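Search all tickets Search Advanced search

Storage unit disappears from the network during the night backup
Status: Solved
Product: Kokex two-bay storage, backup with Tristero
Opened by: Xóchitl Contreras, Draltberg office

Good morning. I will try to describe the problem in order, and I ask your patience with my English.

We have one Kokex storage unit in our office, where all of us keep the drawings and the invoices. Every night at 1:30 the Tristero program copies the shared folders to a second disk. Until February this worked without any complaint. Now, on many nights, the unit disappears from the network in the middle of the copy. In the morning the light on the front is normal, the unit answers again, but the backup report is red and says "destination lost". Last night 848 files were copied out of 1,537, and then it stopped.

What I have checked before writing to you:

Disk health is good on both disks. The long test finished with no errors.
The free space is enough. The second disk is 80 percent full.
The firmware is the newest one which the unit offers to me.
I replaced the network cable with a new one, and I used a different port of the Esquivel switch. The result was the same.
The unit itself did not restart. Its uptime counter continues to grow through the night, so I do not believe it is losing electricity.
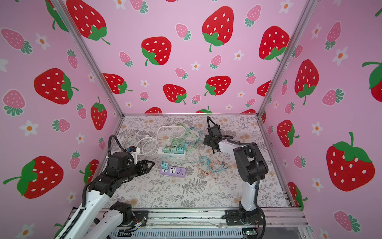

I have also looked at the system log of the unit. At the time of the failure there is a line "link down", and after it "link up", and then the same pair again, several times. After this comes a line saying that the address was requested, and no answer. Then the log is quiet for a long time. I attach the complete log as a text file, with the user names removed.

Update, next morning

Thank you for the quick reply. I did what you asked, and I disabled the sleep mode of the disks. I also disabled the energy saving option in the network settings of the unit, which was set to "automatic". I don't remember that I ever changed it, maybe it came with the firmware.

The copy this night was longer, but it still failed, now at 3:40. The log has again the "link down" lines, but fewer of them.

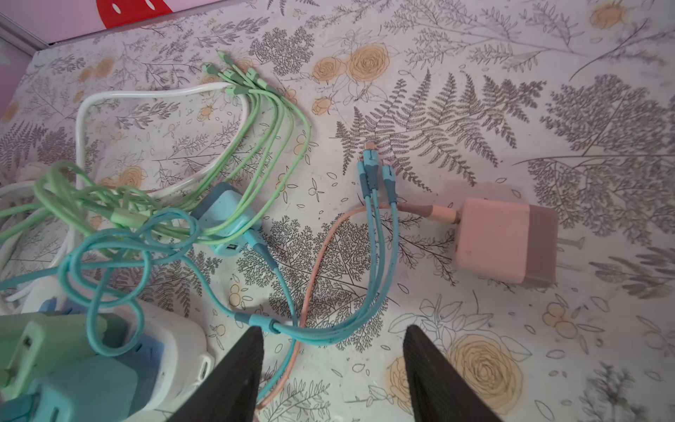 Does the connection also get lost on a night when the backup does not run?

I paused Tristero for one night to test this, and the connection was lost one time only, at 3:40 again. So the backup is not the cause, but with the backup running the problem is more visible to us.

After this test I started to look at the hour and not at the program. I made a small list of everything in the office which has a schedule: the heating, the alarm, the printer, the Esquivel switch, the router. The switch has a page called "Maintenance", which I had never opened. There is an automatic restart there, and also a setting for how many minutes an address is kept. It was 10. On my colleague's notes from the installation it is written as one day.

With such a short time the storage unit must ask for its address again and again. When the switch is busy or restarting, the unit gets no answer, and it gives itself a different address which no computer here knows. This is my understanding, please correct me if I have it wrong.

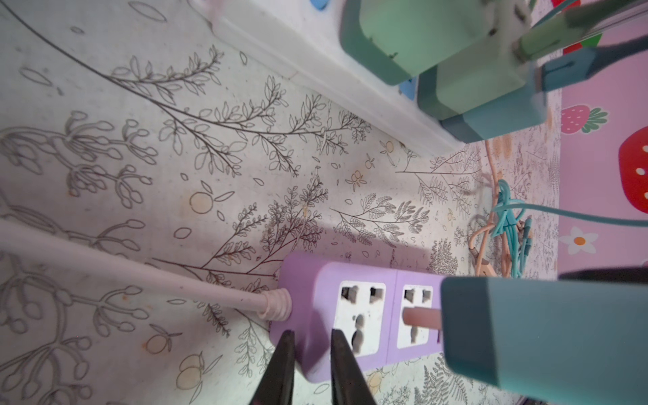
Photo: Xóchitl Contreras

Changes made in the afternoon:

1. The storage unit now has a fixed address, reserved in the switch and also written by hand in the unit.
2. The address time in the switch is set to one day.
3. The automatic restart is moved to noon, when we are at lunch and I can watch it.
4. In Tristero the destination is now entered by address. Before, it was entered by name.

For point 4 I had to delete the old job and create it new. The program did not permit me to edit the destination of a job which has history. Please tell your colleagues of the documentation, as the manual says it is possible.
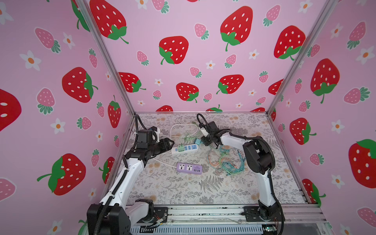
The first night after the changes, the backup finished with a green report and all files copied. The second night also. At noon I watched the restart of the switch: the storage unit was away for almost two minutes and returned with the correct address.

There were still two "link down" lines in the log, both at the time of the noon restart, so I consider them normal. If you think differently, I can send the log again.

One question remains from my side. The energy saving option is still off. Can I turn it on again, or is it better to leave it? The unit is in the same room where I work, and with the disks awake all day the fan is a little louder than I like.

Reply from support

Hello Xóchitl, your understanding of the address problem is right. You can turn the disk sleep mode back on, set to 30 minutes or more. Please leave the energy saving for the network port off on this model. The note on the manual has been passed on. I am marking the ticket as solved, and it will reopen if you answer here.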